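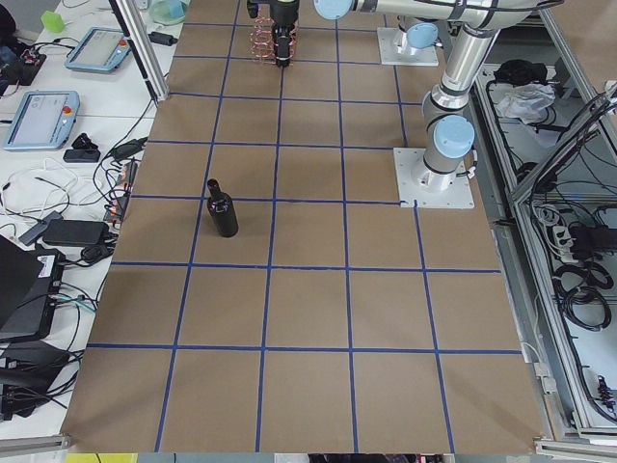
4. Marking the grid and teaching the first cell

Before you start, both arms must be bolted to their plates and both teach pendants must be on the side bench. If the plates still move when you push them by hand, go back to section 3.

4.1 Cover the table with cardboard. Press it flat, also near the mounting plates.

4.2 Put the blue masking tape in rows and columns, so that you get cells of nearly square form. In the Pareck software the cells are called "slots". Slot 1 is the one nearest to the laptop.

4.3 Write the size of your cells into the file grid.txt. Use millimeters, without a comma. The value 1,000 must be written 1000, or the program stops with error 8.

4.4 Stand one bottle upright inside a cell. A dark wine bottle is good for practice. It should not stand on the tape.

4.5 On the pendant of the arm you want to teach, set the speed to 5 percent. Leave the second arm in pause.

CAUTION: Keep one hand near the red emergency stop button of the pendant during the whole teaching. Each pendant stops only its own arm -- please try both buttons before you continue.

4.6 Move the gripper over the bottle and go down slowly. Save the point as "above", then save the lower point as "grasp".

4.7 Repeat the movement 3 times. If the bottle falls, save the "above" point again, a little higher.

Note: The cable around the wrist of the gripper must keep its loops. When you turn the last joint too far in one direction, the loops become tight. Turn back before you save the point.

Note from Milagros Saludo: in the Astmont workshop we had trouble with old tape. It lifts at the ends and the gripper catches it. Change the tape when the corners come up.

4.8 Save the program under your own name and put both arms in the rest position. The second arm is taught in section 5, written by Saeed Bagheri.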